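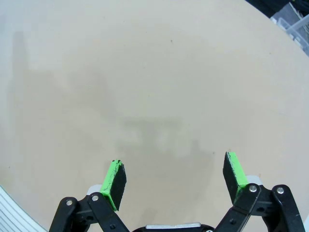 Gripper open over the demo table, wrist camera view.

Ticket 375, opened by Yuzuki Sakamoto

Hi Wycliffe! Quick one before the open day (we've got 60 people coming through from Murakami, eek). The green covering on the left finger pad is creased and cracked, with ragged black bits at the top, and the right one looks frayed at its lower end. Can I still run the pick-up demo with these?

Also, the gripper stopped halfway through closing in rehearsal this morning and threw code 139. I restarted the controller and it ran fine after that, three goes in a row, but I'd love to know why!

Update: Tomomi says 139 is the grip force limit, and somebody had left it at 100. She's turned it down. Still waiting on new pads from Giment, so Wycliffe, please call me when you get in.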